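Repair morning finds the bottom of the parcel tape drawer

Barlow's monthly repair morning returned to the old Tóth shop on Saturday with 12 tables, a tea urn of uncertain temper and a queue that had formed before the door was unlocked. By the time the shutters came down, the back room had seen a good deal of ailing household property, much of it already treated at home by people with strong views on tape.

The theme for August 2019 was "Wrap, Bind and Patch", chosen in March, when it must have looked like a quiet one for the holidays. Visitors were asked to bring anything with a grip, a handle or a leg that had become unpleasant to hold, and to leave their own remedies in place so that the menders could see what they were dealing with. This second request was honoured with enthusiasm. One garden fork arrived in so many layers of old binding that it took two people and a bread knife to establish that there was a fork in there.

Entry was £3, tea included. Biscuits were extra, a decision that produced more correspondence than the closure of the car park.

The morning began with a short talk on which tape goes where, a subject on which the people of Barlow turn out to be divided along family lines. The speaker favoured thin paper tape, put on in overlapping turns, with each turn covering half of the last. A voice from the second row favoured string. There was a pause while the matter was discussed between the second and third rows, and the talk resumed some minutes later with the speaker now prepared to say a few kind words about string.

Paper tape has its admirers all the same. It tears by hand, it takes a pencil mark and it can be built up a layer at a time until a thin grip becomes a fat one. It also creases at the least excuse. Anyone hoping for the smooth finish shown on the packet was advised to look at the packet again and enjoy it for what it was.

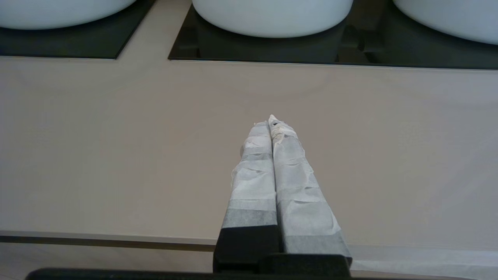
Layer upon layer: white paper-like tape, crinkled along its length and bunched at one tip.

Tips and ends proved the main trouble of the day. A straight length can be covered by anybody with patience, but tape brought over a rounded end has to go somewhere, and where it goes is generally up. The menders' advice was to snip the last turn into narrow tabs and fold them down one by one. Most people tried this once, admired the result and went back to squashing it flat with a thumb.

The next quarrel was over how much is enough. Under thin tape the surface beneath tends to show through grey, and each overlap leaves a faint stripe of its own. Purists hold that this is part of the charm. Others keep going until the stripes have vanished, along with the roll. A bicycle pump left the room at twice the width it had entered, and its owner declared it the best pump in the county, although it no longer fitted the clip on the bicycle.

The long tables drew some praise as well. They were lent by Matell, the joinery on Mill Lane, on condition that no one cut anything on them. Every place was supplied with an offcut of card for the purpose, and Matell's inspection at closing time found the beige tops in the condition in which they had been delivered, which is more than could be said for the card.

Business elsewhere was brisk. The lampshade corner ran out of glue before eleven. Three umbrellas were made into two, by agreement of the parties. The knife sharpener had a steady trade until the bread knife came back from its work on the garden fork, after which he closed for a short rest. A walking stick was rebound in garden twine and taken twice around the yard on trial, and its owner pronounced it comfortable but a bit nautical.

Lunch was provided by the Grilell van, parked as usual where it blocks the side gate. The bacon rolls were up to £3 as well, so that a visitor could now have a whole morning's mending or one bacon roll for the same outlay. The queue for the rolls was the longer of the two.

Takings on the door will go towards new shelves for the tool cupboard, the present ones having been repaired at a previous repair morning. The organisers would also like to hear from whoever went home with the good scissors. They have orange handles and a label saying that they are not to go home with anyone.

The next session will deal with chairs. Visitors may bring one each, and are asked not to bring the one they intend to sit on. Places are limited to 80, doors open at nine, and each visit to the menders' table is restricted to 90 minutes following the matter of the rocking horse. String will be available.

Recent items

Side gate: Grilell van "will try" a different spot
Tóth shop window to be reglazed before the winter
Matell takes on Mill Lane bench repairs
Letters: the biscuit question, continued
Lost and found: one glove, two umbrellas, part of a third
Car park closure: new dates
Allotment water butts, a further update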